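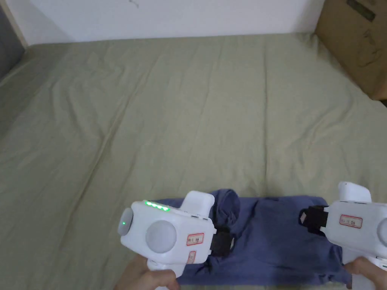
Häufige Fragen zum Vortrag «Das Wasser in der Schöpfung»

Worum geht es in dem Vortrag?
Es geht um das Wasser als Gabe Gottes und um den Weg, den es in der Natur macht. Die Sonne erwärmt das Meer, das Wasser verdunstet, es bilden sich die Wolken, und der Regen kommt zurück auf die Erde. Dieser Kreislauf wird schon im Buch Prediger angedeutet, wo alle Flüsse ins Meer laufen und das Meer doch nicht voller wird.

Muss ich gläubig sein, um teilzunehmen?
Nein. Frau Oddsson spricht über die Bibel und über die Naturkunde, und beide Teile kann man auch einzeln hören. Nach dem ersten Teil gibt es eine Pause von 30 Minuten.

Warum ist Meerwasser salzig, wenn Regen süß ist?
Bei der Verdunstung bleibt das Salz im Meer zurück. In die Luft steigt nur das Wasser selbst. Die Flüsse bringen immer wieder gelöste Mineralien aus den Steinen mit, aber in so kleiner Menge, dass wir sie meistens nicht schmecken.

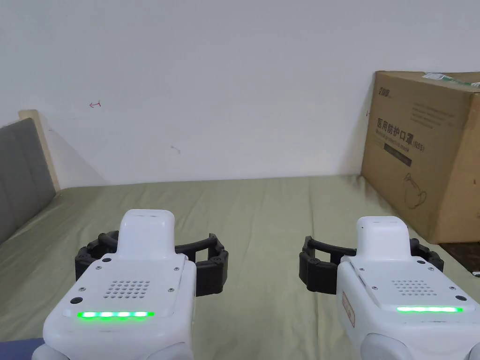 Zwei Greifer über einem Bett mit olivgrünem Laken

Fällt Regen auch in der Wüste?
Ja, aber selten. Manche Pflanzensamen warten dort jahrelang im Boden und keimen erst nach einem starken Regen. Für mich ist das eines der schönsten Beispiele – man sieht es und wird still.

Wo und wann findet der Vortrag statt?
Im Juni im Gemeindesaal von Fustden, Beginn um 19 Uhr. Es gibt 40 Plätze. Wer von Trurkstead kommt, nimmt bitte den Bus 265 bis zur Endhaltestelle.

Gibt es den Text zum Nachlesen?
Ein Heft liegt am Eingang aus, gedruckt bei Mogensen. Man darf es kopieren und weitergeben, solange der Name der Verfasserin, Snædís Oddsson, dabei stehen bleibt.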